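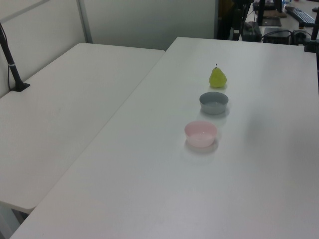

Contents Previous Next Index Glossary

Chapter 7
Objects in a Row

In the last chapter we drew one object at a time, and we gave all our attention to its outline. Now we come to a new question, and for many students it is the more difficult one. When several objects stand on the same table, the drawing must show each object and also the distance between them. A student can draw a very good pear and a very good bowl, and still the two can look as if they come from different drawings.

The lessons in this chapter use a small group: two bowls and a pear. The bowls are similar in size and shape, but one is gray with some blue in it and the other is pale pink. The pear is yellowish green, with a short dark stem. They stand on a white table. With objects so simple, you will have no decoration or pattern to copy, and you can give your time to the places where things stand.

Before you begin

You need a soft pencil, an eraser, a long thin stick or a knitting needle for measuring, and paper of medium weight. In our school we use the Skullow sketch block, but any paper that accepts erasing will do. Color is not needed until the end of the chapter. If you do not have bowls in these colors, take one darker and one lighter. A pear is better than an apple for this work, because it has a narrow part and a wide part and you can see quickly when you have made it too tall.

Put the bowls on the table empty. Later you may fill them, but for now the inner floor of the bowl is part of the exercise.

7.1 The row that goes away from you

Place the pink bowl nearest to you, the gray bowl behind it, and the pear behind the gray bowl. The line does not have to be perfect. Sit down, and do not stand up again until the first sketch is finished.

From a low seat the rims are flat ellipses, and the ellipse of the far bowl is a little flatter than the ellipse of the near bowl. Most beginners draw them the same, or they make both too round. The reason is simple: we know that a bowl is round, and the hand wishes to draw what we know. Hold your stick level in front of one eye and compare the height of the opening with its width. Do it for the near bowl first, then for the far one. Write the two results in the margin of your paper before you draw the curves.

The pear has its own difficulty. It stands upright on its wide end, so its neck rises higher than you expect next to the bowls. Find the height of the widest part and mark it lightly. After that, find the top of the neck. The stem comes last. It is a small dark line, and for this reason it attracts the eye very strongly. If you draw it too long, the whole pear becomes a toy.

Please notice also the edge of the table. A table edge that runs at a slant will change how we read the row. Draw it early, in a light line, and check the bowls against it.

7.2 The row that goes from side to side

Now the same objects are seen across the table, and your eyes are higher. The openings of the bowls become wider, and you can look down to the floor of each one.

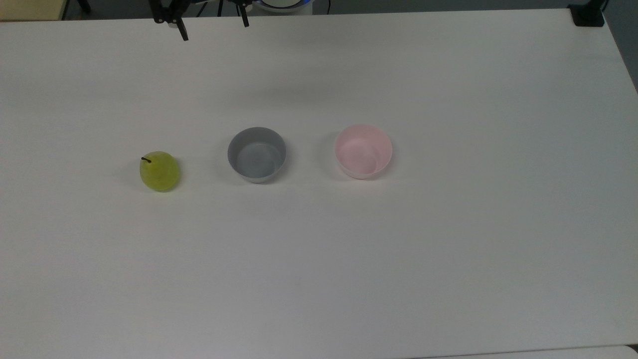 Figure 7.2 Pear, gray bowl and pink bowl in a row, seen at an angle from above.

In a row of this kind, the empty spaces have shapes, and you can measure them just as you measure the objects. Look at the space between the pear and the gray bowl in Figure 7.2. It is about as wide as the pear. The space between the gray bowl and the pink bowl is slightly larger. The difference is small, and if you make both spaces equal, a friend who looks at your drawing will perhaps not see the mistake. But the rhythm of the row will be changed.

My own teacher, Amedeo Sala, asked us to draw only the spaces for the first Tuesday of the course. We made gray patches on the paper and left the objects white. I found it a strange lesson, and I was not good at it. When I began to teach in Tostum I gave the same lesson to my first class, and I have kept it since then.

Look next at the stem of the pear. It points outward to the left, away from the bowls. Cover it with your finger and compare how the left side of the row feels without it. Then turn to the walls of the bowls. The lower front of each has a pale band where the light reaches it. Leave the paper almost clean in these bands. A common mistake is to shade the outside wall evenly from rim to foot, and then the bowl loses its roundness.

Shadows on a white table

The shadows in this group are soft and faint. Students who have worked with a strong lamp in Chapter 5 will want to make them dark. Try instead to find the lightest gray that your pencil can give, and put it down in one layer. The shadow should touch the object where the object touches the table. If there is a white line between them, the bowl will float.

A white table is also not white everywhere. Some parts are a little more gray, and there can be soft smudges on it. You are free to leave the smudges out.

Exercises

1. Draw the spaces of the side-to-side row, without any outlines. Use the side of the pencil.

2. Draw the going-away row three times from the same chair, at three heights of your head: sitting low, sitting straight, and standing. Keep the sheets together, as you will need them again on page 103.

3. Exchange the places of the pear and the gray bowl. Measure the new spaces before you draw.

4. Make a color note of each bowl with two pencils only. For the gray bowl, Mirko Pellegrini, who prepared the color plates of this book, suggests that you begin with the blue pencil and put the gray over it, with very little pressure.

The next section adds a folded cloth to the group.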